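I drove 30 miles in the rain to sit in a folding chair at Trivasine, the old feed store that does listening nights now, and I'd do it again tomorrow. The band was Gremus, a four-piece that plays slow, creaky folk songs and talks a lot between them (I love the talking!). They spent half the evening explaining how their second album, Genuseo, got made in a borrowed church hall one July, with the windows open and a lawn mower going next door. You can hear the mower on track seven, if you listen for it.

What got me was the singing. Three voices, one microphone, and a harmony on the last chorus that made the guy beside me put down his coffee.

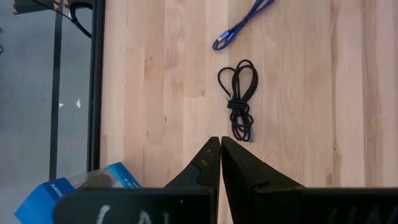
They closed with a waltz I'd never heard before, and it went on for ages -- nobody seemed to mind, least of all me. I bought the record on the way out, plus a tote bag I didn't need. Tickets for the spring show are $7 at the door.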